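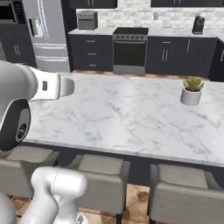 How long should I wait before using a marble worktop after it has been sealed?

Leave it 24 hours before anything wet goes on it, unless the tin gives a longer time. Dry, light items can go back once the surface no longer feels tacky.

Posted in Kitchens > Worktops and surfaces

dudton_dave
I have a honed marble worktop, fitted in March by a local firm. They sealed it once on the day and left me a half-used tin of Sosero stone sealer with no leaflet. The label says to apply a second coat "after the first has cured" but gives no time for it. The first coat is now several weeks old. Water still darkens the stone near the sink within a couple of minutes, and the mark takes most of an hour to fade. Elsewhere it beads properly.

Two things I would like to settle. Can I put a second coat over a first coat this old, or does the old one have to be stripped? And should I treat the whole top or only the area by the sink? The total run is a little under 2 metres, so the amount of sealer is not a concern. I have been cleaning it with washing-up liquid and a microfibre cloth. No descaler, no vinegar.

Loretta Holloway
An impregnating sealer does not need stripping before a further coat. It sits in the pores and leaves no film, so the new coat goes only where the stone will still take it. Stripping applies to topical sealers, which look like a thin varnish and can be scratched up with a fingernail in a corner. Check the tin for the word "impregnating" or "penetrating" before doing anything else.

Assuming it is an impregnator:

Clean the surface with a pH-neutral stone cleaner and rinse twice with plain water. Washing-up liquid leaves a residue that will block the pores, and a residue near the sink is quite likely after several weeks of use.

Let the stone dry fully. This is where most second coats go wrong. Marble that feels dry can still hold water below the surface, particularly round a sink cut-out. I allow 96 hours with the tap isolated. If you cannot spare the sink for that long, 48 is the least I would accept, with a fan running.

Apply thinly with a lint-free cloth, leave for the dwell time on the tin (ten minutes if it gives none), then buff off every trace. Do not let it dry on the surface. If it does, it leaves a haze. A little fresh sealer on a cloth will soften that enough to wipe away, provided you get to it the same day.

Do the area by the sink first, then test with a teaspoon of water the next day. If it still darkens, repeat there. I see no reason to treat the parts that already bead. The sealer will not go in, and you will spend the time buffing it off again.

Two other points. The cut edge of the sink opening is often left unsealed by fitters and draws water in sideways. If you can reach it from underneath, seal it as well. Also, sealing slows staining but has no effect on etching. Lemon juice will dull marble however many coats it has.

espinoza_tiles
Ours is limestone, not marble, but it did the same thing. Second coat sorted it. Used a 250 ml tin of Cleria and had plenty left. Open a window, the solvent kind is strong.

dudton_dave
Thanks both. The tin says "penetrating, solvent based". I got a torch into the cupboard and the cut edge is bare stone all the way round, with a gap in the silicone at the back left corner. I will rake out the old silicone, leave it to dry for the 96 hours, seal the edge and the top together and then put new silicone in. Does silicone stick to sealed stone?

Loretta Holloway
It depends on the sealer. Some reduce adhesion. Mask the strip where the bead will sit, seal up to the tape, and use a neutral-cure silicone sold for natural stone. The ordinary acetoxy type, the one that smells of vinegar, can mark marble along the joint. Wait a full day after sealing before you run the bead.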